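Wed 7 January

Woke before the alarm and lay there listening to the plow go up and down Ghauri Road. Colder than yesterday. The car started on the second try. I put the old blanket over the hood again tonight and will see if it helps.

Paid the heating bill first thing so I would stop thinking about it. 195 dollars, up from December. I turned the thermostat down 2 degrees and put on the gray sweater. The back bedroom stays shut until March as far as I'm concerned.

Bread

Second loaf from the Nindel starter, and better than the first. I let it rise overnight on top of the fridge and gave it ten more minutes in the oven. The crust is good. The middle is still a bit gummy near the bottom. Next time I'll use less water and wait until it cools before I cut it, which I didn't do today. Had two slices with butter for lunch and one more standing up at the counter around three.

I need more rye flour. The store in Bavau was out and only had the five-pound bag of white.

Afternoon

Walked to the library and back to return the book on canals. Sidewalks clear as far as the post office, then packed snow. Read the magazines for an hour by the radiator. Took out a novel and a history of lighthouses that looks dull, but it has good maps.

Sorted pictures on the computer when I got home. 1,468 in the main folder and most of them can go. I got through the ones from September and stopped. 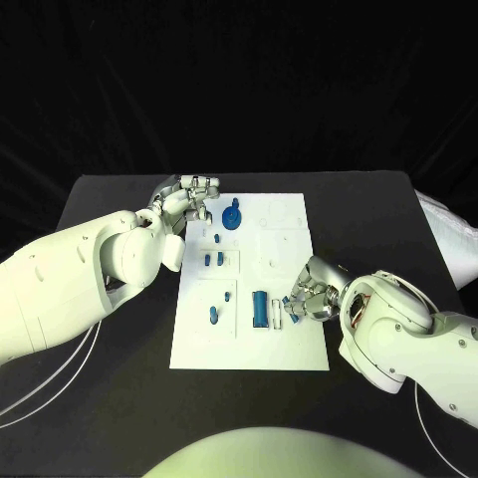 Evening

Soup from the freezer, the lentil one. Not enough salt when I made it and not enough now. Ate it with the rest of the cheese.

Started the lighthouse book and reached page 112, mostly by skipping. The chapter on lamp oil was better than I expected.

Tomorrow: rye flour, stamps, call Fistar about the dryer belt. Bins go out tonight. Done, 9:40.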